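Planning and Paying for a Kitchen Robot Arm

The arm is the part everyone prices first, and it is usually less than half of what you end up spending. Our arm cost $900. By the time it could lift a bowl off a tray and set it in the rack, the receipts added up to $1,863. None of the extra money went to luxuries. It went to a gripper, a mount, pads, a power strip, shipping and one part we bought twice.

The notes below are in the order we wish we had read them.

Start with the dishes

Before you look at any arm, put the things you want it to handle on the counter. Weigh the heaviest one on a kitchen scale, with food or water in it if that is how it will be carried. Measure the widest one across the rim and the thickest one at the wall. Write it all on one sheet and take the sheet with you when you shop.

Glazed bowls are the hard case. They are slick, they curve away from the fingers, and the weight sits off to one side when they are held by the wall. Mugs are easier. Flat plates are the worst of all if the arm has to pick them up off a table, and I would leave them out of the first year's plan.

Check reach with a tape measure

Reach on the sales page is measured with the arm stretched straight out, where it is weakest. Take the distance from where the base will sit to the farthest spot you care about, then look for an arm whose listed reach is well past that. Our far spot is 17 inches from the base and the first arm we liked could only just get there, with nothing in its grip.

Look up as well. Many arms lift the elbow higher than the hand, and wall cabinets get in the way. Hold a broom handle where the elbow will go and open every cabinet door nearby.

What to put in the budget

Arm. Get the price with the power supply included. Some sellers list it separately.

Gripper. Often sold on its own. The Pedberg catalog has a plain parallel one and a linkage one, and the linkage type opens wider for the same size body. Ask for the opening in inches and compare it with your sheet.

Finger pads. Cheap, but they wear, so they are a yearly cost. Buy two sets at the start so you can swap one out while the other is being cleaned or reglued.

Mount. A clamp is fine on a thick counter with a square edge. If your counter has a rounded edge or a lip underneath, plan on a base plate. Ask before drilling stone.

Camera, if you want the arm to find things by itself. Skip it at first. An arm that repeats a taught path only needs the dishes to be left in the same place.

Teaching tool. A hand-held gripper lets you do the job with your own hand before an arm is involved at all. If you can borrow or rent one, do that first. We learned more about our bowls in an evening with one than we did from all the product pages – mostly where they slip and how hard the fingers have to close.

Shipping and returns. Arms are heavy and the box is large. Find out who pays to send one back, and keep the box until the return period is over.

Practice dishes. Thrift store bowls of the same size and weight as your own. Include a few dollars for these and leave the good set in the cabinet.

Spare room in the total. Hold back enough to replace the gripper. That is the part that hits things.

New, used or rented

Used arms are worth a look if the seller will let you see one run. Listen for grinding at the joints and watch the hand while the arm holds still. If it shakes or sinks, walk away. Ask for the original software login and make sure it can be moved to a new owner. Petkov Supply refused to activate a used arm for us without the first buyer's receipt, and that took most of November to sort out.

Renting makes sense for a trial. The rental desk at Clandau takes the first month off the purchase price if you keep the unit, but the gripper is not part of the offer, and damage to pads is charged. Read that page of the agreement before you sign it.

Buying new costs more and gets you a phone number to call. For a first arm in a kitchen, I think that is worth paying for.

Questions for the seller

Can the gripper and pads be wiped down with dish soap and water?
What does the arm do when the power goes out – hold, drop or sag?
Are the pads sold separately, and are they in stock now?
Does the payload figure include the weight of the gripper?
Will the arm still run if the company's online service is shut down?
How long is the cord?

The payload question catches a lot of people. A gripper can use up a good part of the listed figure before it has picked up anything.

Spreading out the cost

You don't have to buy it all at once. Start with the hand tool and the practice dishes. If the bowls can be picked up reliably by hand with that gripper, buy the arm and the mount next, and leave the camera for the following year. Stop after the first step if it goes badly. A better tray or a dish rack with wider slots may solve the problem for the price of a set of pads.

Keep every receipt in one envelope with the serial numbers written on the outside. Our homeowner's policy wanted both before it would list the arm.

Small things that save money

Put a folded dish towel under the practice area.
Use a tray with a raised edge so bowls can't slide off the counter.
Dry bowls and pads before each run.
Mark the base position with painter's tape so the path doesn't have to be taught again after cleaning.
Unplug the arm when small children are in the kitchen.
Order pads when you open the last set, not when you need them.

The Pollemness worksheet we used for the totals is a single page with a column for the estimate and a column for what was paid. Any sheet of lined paper will do the same job. Fill in the second column the day the bill comes.
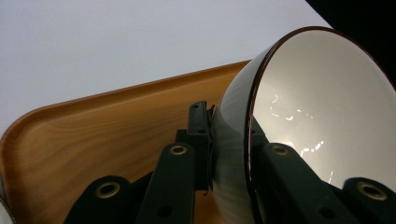 Filed under: KITCHEN > EQUIPMENT & BUDGETS

Bowl held by the wall in a hand-held linkage gripper, wooden tray behind. Check the pad edges for fraying like the one against the dark glaze, and count replacements as a running cost.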